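On the Keeping of Household Papers

Posted 2026-01-28 by the author

It has been the practice of this household to review its papers once a year, before the end of January. The review concerns receipts, guarantees, policies, letters from the council and the instruction leaflets that accompany most purchases. This post sets out the arrangements now in force and the changes adopted this year.

Papers are held in five box files, stored upright on the lower shelf of the hall cupboard. The first contains everything relating to the building itself, including the survey and the boiler records. The second is for insurance. The third and fourth are for purchases, divided between items still under guarantee and items which are not. The fifth is for correspondence awaiting a decision, and it is the only one permitted to stand on the desk.

At the start of the review the boxes held 593 separate sheets. A good many were duplicates. The kettle purchased from Koro had left behind a leaflet in eleven languages, an identical second leaflet, and a registration card which had never been returned. One leaflet has been kept. The card has been recycled.

Guarantees were then checked against the items they cover. Where the item has left the house, the guarantee now leaves with it. This rule was not applied in previous years, and the papers for a Mostau vacuum cleaner were found to have outlived the cleaner by a considerable period.
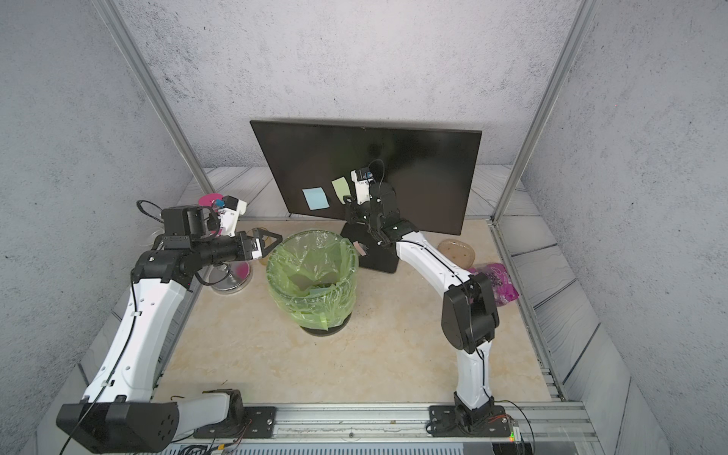 Two arms over a beige marble-patterned tabletop.

Attention was next given to the question of digital copies. Letters of two pages or fewer are now scanned on the day they arrive and named by sender, year and month. Longer documents are kept on paper, and only the first page is scanned. The file names are plain, with no abbreviations, as several old ones could no longer be understood by the person who had chosen them.

The household insurance with Morunura falls due for renewal in March. The schedule, the previous schedule and the list of contents have accordingly been moved to the front of the second box. The list of contents required attention. It still included a wardrobe given away before the last move and made no mention of either bicycle.

Certain papers are exempt from disposal whatever their age. These are certificates, anything bearing an original signature, the deeds, and a small envelope of postcards which has no proper place in the system and has been allowed to remain in the first box.

The review occupied two evenings. Papers showing an account number or a signature specimen were shredded, and the remainder went out with the ordinary recycling. The fifth box is at present empty apart from one letter concerning the hedge, to which a reply is being drafted.

Recent posts
Labelling the Fuse Box
The Policarpio Desk Lamp After One Winter
A Revised Timetable for the Airing Cupboard
Notes on Defrosting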